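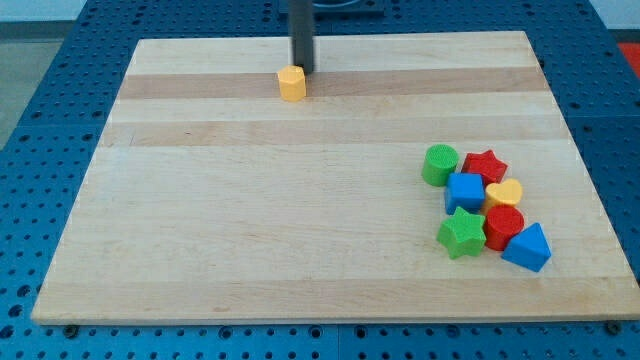
Speaker notes – Porting old puzzle games, Bratley retro meetup, Sunday, 4 pm slot

Mic check. Thank Anikó for moving me off the morning.

Who I am – one line. Worked on the Stasiv port at Stillbridge, code side. Dirceu Brandão did sound, all the good audio questions go to him, he's in the second row.

Start with the game. Hands up who played it. Falling tiles, two player, came out on a home computer hardly anyone here owned. Publisher was Vastmont. Long gone. Rights took longer than the port did, skip details unless asked.

What we had to work from:
– one disk image, good
– a second disk image, bad, but with the later level set
– no source. None. Stop emailing Vastmont people, they don't have it

Timing. Spend time here. Original runs at 50 frames, everything in the game hangs off that, piece speed, music, even the random numbers. Run it at 60 and it feels wrong before you can say why. Show the clip. Wait for the clip. Then the fix – we keep the old clock inside and blend on the way out. Costs a bit of lag. Say so, somebody will ask.

Input lag. First build had 4 frames of it. Anikó Kun played ten minutes and handed the pad back. Got it down to two, don't claim better.

The level 11 bug. Piece sticks to the wall if you rotate on the exact frame it lands. We fixed it, testers were furious, whole strategies depend on it. Put it back. Now theres a toggle, default is bug ON. (pause for laugh, or not)

Save states, rewind – quick. Rewind turns off leaderboards. 1,070 scores on the board from the test month, in July, wiped at launch. Sorry again.

Things I'd do differnt:
Start with sound, not end with it. Dirceu will agree loudly.
Original box art in the menu sooner, we fought over that scan for weeks.
Fewer screen filters. People use two.

Demo if time. Two player, pick someone from the front. Pads are in the gray bag. If the build crashes go back to the clip.

Questions. Repeat them into the mic!! Forgot last year.

Price, release on other systems – can't say, send them to the Stillbridge table.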